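Written fast, before tea. May 2020.

Two controllers in our house and one place they are supposed to live, which is the basket under the telly. Where do they actually live? On the table. Every day. I have given up moaning about it and started to think the table is right and the basket is wrong.

I know what the tidy people say. Stanisława Borkowska runs the swap shelf in Flembridge and she is firm on it: everything in a box, lid on, label facing out. I like her a lot. Her cupboards are lovely. But a lid is a thing you have to lift, and a pad in a box with 11 other bits of plastic comes out with a cable round its neck and the sticks shoved over to one side. Did that to one in April. It has drifted left ever since, you put it down and your little man walks into a wall.

Shops are no better. The Junlow catalogue has a stand for it. A stand! Shaped like a pair of hands, and you're meant to pay for that and then dust it. Kubiak on the high street had a drawer thing with foam cut-outs, nice enough, only the cut-outs fit one shape of pad and ours wasn't it.

So. Leave it out, I say. A black pad on pale wood is easy to find, you can see it from the door. And they're good looking objects, teh old-style ones especially. Somebody sat and thought about those grips, the long rounded prongs, and the four separate direction buttons with a tiny triangle moulded by each one. We leave out vases that do nothing at all.

The fuss about clutter is mostly fuss about visitors anyway. No visitors at the moment. Nobody is coming round to judge the table, and when they do come they'll want a go on Wokidari, same as last time.
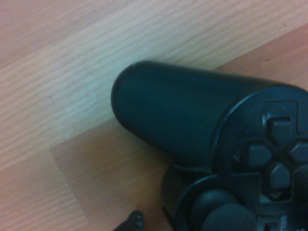
## What I will give the tidy people

Not near the edge. Not next to a mug. Wipe the thing now and then, round the sticks mostly, dry cloth. And clear it off for meals, I'm not an animal. After pudding it can go straight back where it was.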